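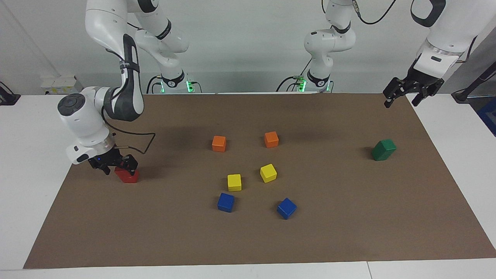
For my project I spent 6 weeks at Auer, a packing shop in Nener, asking what changes for people once a two-armed robot takes over the sorting. Sorting by color sounds like baby stuff, and I thought so too — then I tried a shift of it! My wrists hurt by lunch.

Before the Visteck cell came in (March), a good sorter got through 368 pieces an hour. The cell and one person together now manage nearly 1,070, but the person's job is pretty different. The sorters I talked to mostly watch, clear jams and refill trays. Two liked it a lot, one said the day drags, and they all missed chatting across the bench (the cell sits off by itself).

Pay hasn't moved, which surprised me. Next term I want to go back and ask about training, and whether the Lidia line gets a cell too.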